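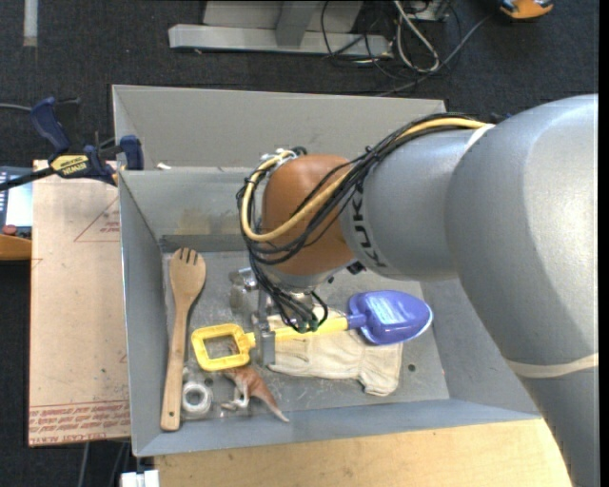
Data for Development: Course Notes
Unit 4: From village survey to public dashboard

Welcome back! Last unit was heavy on definitions, so you'll be glad to hear this one gets its hands dirty. We are going to follow one number all the way from a doorstep interview to a chart that a district office looks at before it decides where the drilling crew goes next. By the end you should be able to take a chart you've never seen before and ask it rude questions.

Read these notes before the session and bring your copy of the Flandix workbook. The reading from Unit 3 (the two chapters on sampling) is assumed.

4.1 The running case

All through this unit we use the Butov water points project. Butov is a rural district with 181 settlements on its official list. The project set out to record every public water point in the district, say whether it was working on the day of the visit, and put the results somewhere the public could see them.

The first round of fieldwork produced 2,205 records. I love this data set. It is small enough to open on an old laptop and messy enough to teach you nearly everything that goes wrong in this line of work.

Each record has the following fields:

Settlement name (picked from a list)
Location (latitude and longitude from the phone)
Type of water point (borehole, protected spring, tap stand, rain tank, other)
Status on the day (working, working with problems, not working)
Households that say they use it
Who looks after it (free text)
Date and time of visit
Notes (free text)

Look at that list again and mark the fields you would trust. Then mark the ones you would trust if the enumerator was tired and it was raining. People usually end up with two different sets of marks, and we'll compare them in class.

4.2 A record is a claim

A row in a table looks very sure of itself. It says "working" and that's it. But behind that word is a person who walked up to a pump, possibly pushed the handle a few times, possibly asked somebody standing nearby, and tapped a button.

The Butov team wrote a rule for this after the pilot: a water point counts as working if it fills a 20-liter container within five minutes while the enumerator watches. What a difference that rule makes! Before it, two enumerators visiting the same slow pump could give two different answers and both be acting in good faith.

Write this one down, because it comes back in the assignment: every category in a survey needs a test that two strangers would apply the same way.

"Working with problems" never got a test that good. The team's note says "any fault reported or seen," and you can feel how wide that is. A squeaky handle goes in. So does water that tastes of iron. Keep an eye on that middle category when we get to the charts.

4.3 Cleaning, and what gets lost

Of the 2,205 records, 333 were flagged by the automatic checks. A flag doesn't mean the record is wrong. It means somebody should look at it. The checks were simple ones:

Coordinates fall outside the boundary of the named settlement
Two records less than ten meters apart with the same type
Number of households is zero or blank
Visit time is between 10 p.m. and 5 a.m.
Status is "not working" but the notes say it was in use

My favorite is the night visits. A group of them came from phones set to the wrong time zone, and the fix was easy once someone spotted the pattern. A lazier cleaning script would have thrown those rows away, and one whole corner of the district would have gone missing from the map.

Deleting is a decision. So is correcting. So is leaving a doubtful value where it is. Whatever you choose, keep the original file untouched and keep a log with the record number, the old value, the new value, the reason and your initials. A plain spreadsheet is fine for this. Butov used one and it has held up well.

Duplicates deserve extra care. Two tap stands can really sit eight meters apart, one on each side of a school fence. If you merge them, the school may drop out of your figures. Check the notes and the photos first, and ask the enumerator if you still can.

4.4 Numbers per what?

Now for the part I find most exciting, where the same clean data can tell two quite different stories.

Sayce and Flilen are two of the wards in Butov. Sayce has 501 households in the project's listing, living close together along a road. Flilen's households are spread over hills. On a chart of "working water points per ward," Flilen looks better off, with plenty of small springs. On a chart of "share of households within a 30-minute round trip of a working point," Sayce pulls ahead by a long way.

Both charts are correct. Each one answers its own question. If the district wants to know where repair crews will be busy, the first chart helps. If it wants to know who is walking too far for water, it needs the second, and the first could send the money to the wrong ward.

So before you draw anything, write a single sentence that says who is going to decide what. Then pick your denominator: per ward, per household, per person, per square mile, per working pump. Say it in the title of the chart. Readers skip footnotes — I do too, and I teach this.

Try it: take the Flandix workbook, sheet 3, and build the two charts yourself. Then build a third using people in place of households. Does the order of the wards change? Write a sentence on why it might.

4.5 Building the dashboard

The first version of the Butov dashboard had fourteen charts, a rotating map and a dial. Visitors to the district office said it was beautiful and went back to asking the water officer by phone. The second version had a map, a table and a line of text at the top giving the date of the last update. People used that one.

Some working advice drawn from the two versions:

Put the update date where it can't be missed. A map of pump status goes stale quickly, and old data that looks fresh does real harm.

Make the table downloadable. Radio stations, church groups and schools all asked for it, and some found mistakes the team had missed.

Test it on a cheap phone with a weak signal. If the map takes a minute to load, your public is the people in the office with you.

Use colors that still work for color-blind readers, and add shapes as well. Red and green dots alone won't do.

Show missing data as missing. A settlement with no visit should never share a color with a settlement that has no water points. This was the worst mistake in version one, and it took a phone call from an annoyed village clerk to bring it to light.

4.6 Who could be hurt by this?

Water points feel harmless, and mostly they are. But think about the "who looks after it" field. In round one it filled up with personal names and phone numbers, and a public download would have handed those to anyone. The team pulled the field from the public version and replaced it with a short list: community group, school, clinic, private owner, no one.

Exact coordinates need thought as well. A tank behind a private house is close to being a home address. The public map rounds those points to the settlement center, while the repair crews keep the precise version.

Ask these questions of any field before it goes public. Did the person who gave the answer know it would be published? Could it be joined to another file to pick someone out? Would the dashboard lose anything if you dropped it? Surprisingly often the last answer is no, and then you can just drop it.

4.7 Terms to know

Enumerator: the person who collects the survey answers in the field
Denominator: what a count is divided by
Flag: a mark on a record that asks for a human check
Metadata: information on how, when and by whom the data was collected
Baseline: the first round, which later rounds get compared with
Coverage: how much of the intended population the data really reaches

4.8 Assignment

Work in pairs. Using the Flandix workbook:

1. Write a test for "working with problems" that would fit on an index card. Trade cards with another pair and apply their test to the 20 sample notes on sheet 5.

2. Choose ten of the flagged records on sheet 4 and decide what to do with each. Hand in your change log.

3. Make one chart that would help the district choose between Sayce and Flilen for a new borehole. Put the decision sentence above it and the denominator in the title.

4. In half a page, describe one thing your chart leaves out that a resident of the losing ward would want to bring up.

Number 4 carries as much weight as the chart, so leave time for it. Past classes have written some wonderful answers there, including one that talked me out of my own choice of ward.

Hand in a single file per pair before the start of Unit 5. Next time we look at repeat surveys, and what to do when the baseline asked the question differently. Bring the index cards with you; we'll be using them again.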